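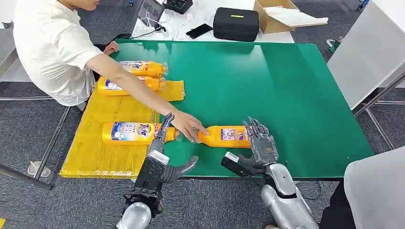
I have been drying clothes indoors for my whole life in this country, and the Moradi heated airer is the first device of this kind which I bought with my own money. I put off the purchase for a long time. My flat has no garden and no balcony, the bedroom is the only room where a wet sheet can hang without touching the cooker, and in December a pair of jeans needed so long to dry that they smelled of cellar at the end. In the beginning I thought the smell came from the washing and I blamed the detergent. I use the liquid kind from a big orange bottle, like the four lying on their sides on the green table, and I poured more and more of it. This was a mistake. With too much liquid the cloth stays a little bit sticky and it also dries slower. Before you spend money on an airer, please read the dosing table of your detergent, whichever you have, and follow it for a few washes. In my case it helped the towels but not the jeans.

So I ordered the Moradi from Berkance, which is an ordinary household shop with a counter for collection. The box was long and flat and I could carry it home on the bus, but not with pleasure. Inside there is the airer in one piece, already with its cable, a zipped cover in a separate bag and a leaflet of instructions. No tools are needed. You open the legs, you lift the two wings and push down the plastic locks until they click. The left lock on mine clicked from the first day, the right one only when I press it with the knee.

What it is made of

The bars are aluminium and hollow, with the heating wire inside. They feel light and at first I did not trust them. After one winter none is bent, although the middle one has a small dent from when I let it fall against the door. The feet are of grey rubber and they leave no marks on my floor. The switch is on the cable and not on the body, and I find this a poor decision. It lies on the floor, it collects dust, and you must bend down each time. There is a small light in it which is so weak that in daylight I cannot say if the machine is on. I touch the bar to know it.

There is a timer, and it goes only to nine hours. For shirts this is plenty. For jeans it is a little short if they come out of a slow spin, and then you must start it again in the morning. My neighbour Bríd Flanagan has the Rillatel model, which has no timer at all, and she bought a plug timer for it. It does the same work, so I would not choose between these airers on that ground.

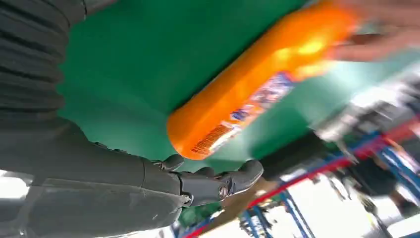
Page last changed: May 11, 2024 (part on the cover rewritten, part on the castors removed)

How it dries

The bars become warm, never hot. If you put a shirt flat over them, you will see in the evening dry stripes where the bars are and damp stripes between. It looks funny, but this is how all such airers behave when they are used without a cover. With the cover on, the warm air stays inside and the stripes disappear. I was against the cover at first — it looks like a tent for a very thin camper — and I left it in the bag for weeks. Now I would not use the machine without it.

The way of hanging is more important than I expected. Thick things go in the middle, with a free bar on each side. Socks go on the wings. Anything with a hood must be turned once, with the hood open, or the hood will be the only wet thing in the morning. Sheets I fold in four and I turn them before bed. For duvet covers the Moradi is simply too small, and I take mine to the laundrette as before.

A normal wash of shirts and underwear, spun fast, goes on in the evening and is dry when I get up. Towels are dry too but they are stiff like a board. Bríd Mac Mathúna, who read the first version of this page and wrote me a long letter, recommends to shake each towel hard before hanging and again halfway. I tried. It makes them softer, I admit, but not as soft as on a line in the wind.

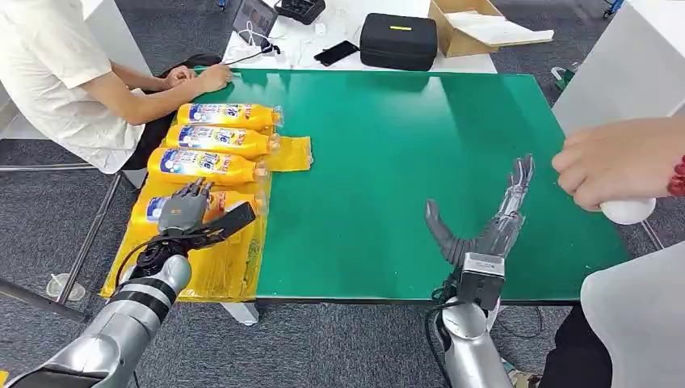 Can I put a woollen jumper on it?

Wool is fine if you lay the jumper flat across the top with a towel beneath, leave the cover open and turn it over once.

The cost

The label says 400 watts. I measured it with a plug meter and it stayed close to this the whole time, with no thermostat that switches off when the bars are warm. It means that the timer is your only saving. My electricity bill went up by a sum I noticed but did not suffer from. A tumble dryer would cost more to run and I have no place for it. A cheap dehumidifier in a closed room would perhaps do the job for similar money, and it would also help with the window, where I still find water on the glass in cold mornings. The airer puts the water from your clothes into the air of the room, there is no magic in it. Open the window a little.

The small troubles

The zip of the cover is the weak part. It has plastic teeth and it jumps out at the corner if you pull quickly. I wrote to Berkance and they sent me a new cover without asking many questions, which was kind, but the zip on the second is the same zip. The airer also does not stand up by itself when folded. It must lean on something, and it slides. I keep it behind the wardrobe with a rubber band around the legs.

The cable is too short for my bedroom. The instructions forbid an extension lead on a reel and allow a plain one, so I use a plain one.

The other two

For comparison I borrowed the Rillatel from my neighbour for a fortnight. It is heavier, it stands more firmly, and the bars are closer together, so thick clothes touch each other and dry worse. Its cover is sold separately. I also looked at the Skorkanell in the shop. It has three levels and takes a very big wash, but it is tall, and when I pushed it with one finger it moved in a way I did not like. I did not try it at home, so I will not say more about it.

Who should buy it

If you live alone or as a couple and wash small loads often, the Moradi is a good machine, and I would buy it again at the price I paid, which was 40 pounds less than the Skorkanell. For a family with school uniforms it is too small. Ask in the shop to open the box and try both locks before you pay, and pull the zip around the corner a few times, slowly and then quickly.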